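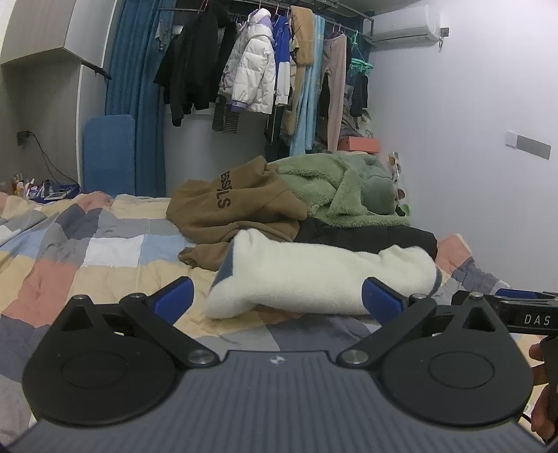
Home | Diary | Older entries | Guestbook
Print this page | E-mail this page

December 12, 2018

I came back from Ballcombe after dark and did not want to cook, so I ate bread and began with the clothes. The bed was full again. I had put there the white fleece and the brown sweatshirt, both crumpled, on top of the patchwork quilt, and I could not sleep before they had a place.

The metal rack is useful but it takes much space. Remedios says I should hang everything and stop folding. In my mother's house we folded, and my hands do it without asking me. The fleece is difficult. It is thick and it opens again when I let it go.

I like the quilt more now than in April. The coral squares make the room warmer, also the light blue ones. I paid 34 for it and Shiela told me it was too much.

Tomorrow I must write to Malou about the bus to Preltmont and buy two more hangers. The window still does not close well. I will sleep with socks.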